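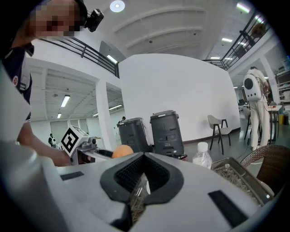 The Clostlow Packing Materials Register is a record of the loose and shaped fillers found in parcels delivered to small shops and households in the Clostlow district. It was compiled by the Jurlow Institute for use by councils, waste contractors and teachers who need a plain account of what arrives in boxes and where it goes afterwards. Fillers are entered under the form in which they are found. Straw-coloured shredded material lying in a tangle, as in the photograph, is entered as "shred, pale" whether it proves to be paper, wood or another fibre, and the fibre is given in a separate column where it is known.

Reading time: 3 minutes
Print this page | E-mail this page

Contents of the register

The register holds 1,096 entries, one for each parcel. It is supplied as three plain text tables:

parcels.csv - one line per parcel, with the size band, the type of sender and the month of delivery
fillers.csv - one line per filler, linked to the parcel by its entry number
disposal.csv - what the recipient reported doing with each filler

A parcel may contain more than one filler, and the second table is therefore longer than the first. Seven forms of filler are recognised: shred, pale; shred, coloured; crumpled sheet; air pillow; loose chip; moulded tray; and textile. Mixed fillers are entered once under each form present.

How entries were made

Recipients completed a short paper form on opening the parcel and returned it with a small sample of the filler. Samples were sorted at the Wasilewska Building and entered by two members of staff working separately. Where the two entries differed, the sample was looked at again and a single form agreed. Fibre was recorded only when the packaging or the sender stated it. Staff were asked not to judge fibre by colour or feel.

Collection began in September. Parcels containing food, medicines or live plants were left out.

Known limits

Almost all entries come from recipients who offered to take part, and these are likely to keep and reuse packing more often than other residents. The disposal table should not be read as a measure of habits across the district. Weights are not given - samples were too small to weigh reliably, and whole fillers were not collected. The boundary between "crumpled sheet" and "shred, coloured" is uncertain for coarse cut paper, and users who do not need the distinction are advised to join the two.

Conditions of use

The tables may be copied and adapted for any purpose, provided that the register is named as the source. Names and addresses of recipients were removed before the tables were prepared. Requests to consult the retained samples should be addressed to the Stader Reading Room, which holds them on behalf of the Institute. Corrections are welcome and should quote the entry number and the table concerned.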